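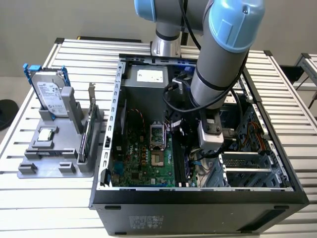 Features > Workshop > Hardware repair

August 2022
By Arūnas Luik

Cletus Mahmoud has been refurbishing desktop computers for 11 years, the last five of them as bench lead at Trivar. The firm takes in office towers at the end of their lease, strips them, tests the parts and rebuilds what it can. Last year it handled 1,242 machines. Most went back out to schools and small offices, and the rest were broken down for spares.

The work starts with the case on its side and the side panel off. Mahmoud does not like to work on a tower standing up. "Gravity should hold the board down for you," he says. "With the case upright, every screw you drop goes behind the power supply, and you spend the next while shaking it out."

Mains lead out first, then the power button held in to drain what is left in the supply. After that he looks before he touches. He checks the capacitors for bulging tops, the cables for nicks and the drive bays for missing screws. A supply whose label cannot be read is not reused.

The part he talks about longest is the processor socket. On boards where the pins are in the socket, an open retention frame leaves them exposed, and he regards that as the most delicate state a computer can be in. "A board with the socket open is a board at risk. I would sooner see someone drop a hard drive." Of the boards rejected at Trivar last year, 89 had bent socket pins. Some arrived that way. He declines to say how many did not.

His rule is that the frame is lifted only when the processor is ready to go in or come out. If the job stops for any reason, a plastic cover goes on. A bent pin can sometimes be straightened under a magnifier with a fine needle, but he allows one attempt. A second bend in the same place usually breaks the metal.

Memory comes next. Mahmoud fits one module, starts the machine, and adds the others only after a clean test. The slots are blown out with a hand pump. He does not use a vacuum cleaner inside a case – static, he says, and the nozzle knocks things off the board.

"People push memory in at one end and then the other," he says. "Put a thumb on each end and press straight down. If it needs more force than that, take it out and check the notch."

Cabling takes more of the day than outsiders expect. The wires from the supply to the drives are often too long for the case, and previous owners have tended to push the spare length wherever it would go. Trivar ties it back against the bays, clear of the fan. Mahmoud prefers reusable ties from Lunard, which the workshop buys by the box.

Records are kept in a parts system called Ruron, brought in last December. Each tower gets a number on arrival, and each part removed keeps that number until it is scrapped or sold. Before that there was a paper book. "The book was quicker to write in," he says. "Finding anything in it was another matter."

Small parts go straight into a tray in the order they come off. He learned this from his first employer, a repair shop named Stankevičius, where screws were sorted by length at the end of each job and any left over had to be explained.

Asked what he would change about desktop cases, Mahmoud names the expansion slot covers. The cheaper ones are stamped thin, with sharp edges, and some have to be twisted out and cannot be put back. He would also like every maker to use the same screw for drives and panels. He does not expect either.

Trivar is now testing a longer overnight run for rebuilt machines. Results so far are mixed – more faulty memory is found, but towers spend an extra day on the shelf. Mahmoud wants to keep it.

Shares: 89 | Comments: 5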